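[Urkwood-list] Re: Well water going orange after the pump swap

From: Seren Ellis
To: Urkwood-list
Subject: Re: [Urkwood-list] Well water going orange after the pump swap

On the list, Raju wrote:

> We had the old submersible pulled in February and a new one put in at
> the same depth. The water was fine before. Now it comes out of the tap
> clear and goes orange in the glass if you leave it on the counter. The
> toilet tank has a rust line in it and my wife has given up on white
> towels. The installer says to run it for a week and it will clear. We
> have run it for two. Do I need a softener, an iron filter, or a new
> installer? The house is on the north side of Cetano Road, drilled well,
> 200 feet, steel casing.
>
> Also, does anyone know if the lab in town still does the mail-in kits?

Raju,

I would hold off on buying anything until you have a test. Clear from the tap and orange in the glass is dissolved iron. It is in the water when it leaves the ground and turns to rust when air gets to it. If it came out of the tap already orange, that would be rust or sediment stirred up by the work, and running the well would usually help with that. Running it does not do much for dissolved iron.

Most of the wells on the north side of Cetano Road have some iron. Mine is two lots up from the culvert and it has had iron as long as I have owned the place. If you never noticed it before the pump swap, I can think of a couple of explanations. One is that the old pump was weak and you were drawing slowly from the upper part of the well, and the new one pulls the level down further and brings in water from a different crack in the rock. The other is that you had some kind of treatment you didn't know about. Go look at the pressure tank and the pipe right after it. A previous owner may have put in a small feeder or a cartridge housing, and it may have been bypassed during the work. Check whether any valve handle is sitting crosswise that used to be in line.

Ask the installer two things. What is the flow rating of the new pump compared to the old one, and did they shock the well with chlorine when they were done? Any time a well is opened it should be disinfected. If they skipped it, you can get iron bacteria, and that looks a lot like what you describe except that there is slime with it. Take the lid off the toilet tank and run a finger along the side under the waterline. Gritty is plain rust. Slippery, like snot, is bacteria, and no filter will stay clean until the well has been treated.

For the test, ask for iron, manganese, hardness, pH and coliform. Don't let them sell you the big panel unless you want it. The pH matters more than people think. An air-injection iron filter doesn't work well on acid water, and a lot of the wells here run low. Take the sample ahead of any filter, from the spigot on the pressure tank if you have one. Let it run for ten minutes first. The coliform bottle has to be kept cold and get to the lab the same day if you can manage it, so I would drive that one in.

The lab does still do mail-in kits for the minerals. They do not do them for bacteria. You pick the kit up at the front counter.

On softener or filter: a softener will take out a small amount of dissolved iron, but the resin fouls and you end up buying cleaner for it. Over a couple of parts per million I would go with a proper iron filter and put the softener after it, if your hardness calls for one at all. I have a Skurico tank, bought used, and it backwashes into a dry well behind the shed. Do not run the backwash into your septic.

I have no opinion on the new installer question until you hear back about the chlorine.

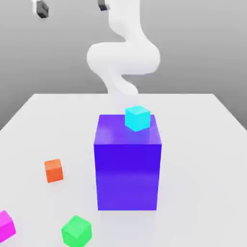 White robot arm, purple block, small cyan cube (computer rendering)

Send any attachments to me directly and not to the whole list, please. Attachments bounce for the people on the digest.

The archive now goes back to message 1342 and I am still loading the older ones from the backup. The last one in is 3634. If a search turns up nothing on iron, try "rust" or "staining" before you give up, as we were not very consistent with subject lines back then.

Seren

_______________________________________________
Urkwood-list mailing list
To leave the list, send a blank message with "unsubscribe" in the subject line.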